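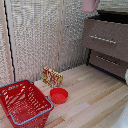

Cillham, 18 January 2024

Day 2 with the Flinia kit on loan from Medley. Basket, red bowl and printed box out on the floor, drawers behind. Ran pick-and-place into the basket, 18 tries per object.

Box: 14 good. Most of the misses came with it on its narrow end, fingers closing high and tipping it. Bowl is worse. Red bowl next to red basket, and the stock detector merged them twice. Babar wants to retrain before we score it. I'd score it as shipped, that's what we'd be paying for.

Foil on the walls may be upsetting depth. Not tested yet.

Drawers not started. Manual has nothing on bar handles, Parveen to ask Medley. Also ask if the 198 a month covers spare finger pads. Loan runs to March.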